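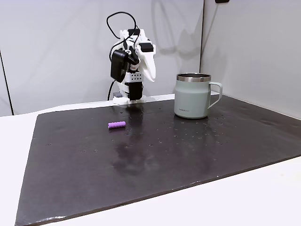 Ansel Mercado says I was unfair to the Bistdale rewards card last time, that it saves him money every single week, and that if I don't want free groceries I should pay full price and keep quiet about it.

Okay, Ansel. Let's talk about free groceries. Thread.

---

I have the card. I've had it since the Bistdale in Isden opened. I scan it every time like a good boy. So this isn't coming from a guy who keeps cash in a coffee can.

My question is simple: saves you money compared to what?

---

The tag says "member price" in yellow, and next to it, smaller, the regular price. You look at the gap and your brain files it under savings. But the regular price is a number the store made up. They could print anything there. If hardly anyone ever pays it, in what sense is it the regular price?

---

I started keeping receipts in April. Shoebox, very high tech. I also wrote down the shelf price of the stuff I buy over and over: eggs, rice, onions, dish soap, the Jeltitz crackers my daughter lives on.

I know one shoebox isn't a study. It's still more than the flyer gives you.

---

Take the crackers. Before the card, one price for everybody. After the card, the member price was the old price to the penny, and the non-member price was 70 cents higher. My receipt said "YOU SAVED $0.70" with a little smiley face.

I saved nothing. I paid what I paid in the spring and got congratulated for it.

---

Someone will say prices went up everywhere that month and the card shielded me from it. Could be! I can't rule that out from my kitchen. But then I'd expect the store across the road to have gone up too, and on the crackers it hadn't. Same box, same weight, old price, no card, no smiley face.

---

Onions, to be fair, were cheaper with the card and cheaper than anywhere else I looked. Rice too, some weeks. I'm not going to pretend every yellow tag is a con. Some are real sales, the kind stores used to just have, where you walked in and the onions were cheap.

---

Now the points.

I have 568 points. I'd like you to guess what 568 points are worth. Take your time. I couldn't tell you myself, and I've read the page twice. There's a "reward level" you have to hit before they turn into anything, and then they turn into a coupon, and the coupon has its own list of things it doesn't cover.

---

Things my last coupon didn't cover: milk, eggs, anything from the pharmacy, gift cards, stamps, anything already at member price.

Read that last one again. The tags I'm supposed to be shopping by are the tags the coupon won't touch.

---

It also expired while I was saving it for a bigger shop. That one's on me. But I do wonder how many of these get used before they run out. I asked at the desk and was told politely that they don't have that information in the store. Fair enough, the kid at the desk didn't design it.

---

Reply from Güven Tatlı: You're leaving out the fuel discount. I drive a lot and that alone makes the card worth it for me.

Fair point, and I did leave it out. I walk to the store, so it's worth zero to me. If you drive a lot and the station is on your way, do the math and you may well come out ahead. If you're driving across Isden to get there, include the drive.

---

A few people asking about privacy. I don't have much to add. The sign-up form says they may share what you buy with "partners" and doesn't name them. Maybe it's harmless. I'd like to see the list before deciding that it's harmless, and I haven't found a list.

What I can say is that after I bought cat litter for my neighbor I got cat food offers for months. I don't have a cat.

---

The part that bugs me most is at the register. There was an older man ahead of me last week with no phone and no card. The cashier asked for his number, he said he didn't have one set up, and that was that. He paid the higher price on nearly everything in his basket.

Same food, same line, same cashier.

---

Compare Khasawneh, the produce place behind the post office. Prices on cardboard in marker. Everybody pays what's on the cardboard. Their tomatoes cost more than Bistdale's some weeks and I can see that before I pick one up – which is all I've ever wanted from a price.

(No, they don't pay me. They barely say hello.)

---

What I do now, for whoever asked:

- ignore the "you saved" line completely
- look at the unit price, the tiny one in the corner of the tag
- keep a note on my phone with what I normally pay for the stuff I buy a lot
- scan the card anyway, because I'm not paying 70 cents extra on crackers to make a point

---

And yes, I see the problem with that last one. I complain about the thing and I keep using it. I'm told that's called loyalty.

---

Ansel, if you still have your receipts from before the card, I'd like to see them. I mean that. If your total went down on the same groceries I'll post it right here and say so.

---

Edit: he doesn't keep receipts. He says the app tells him how much he's saved.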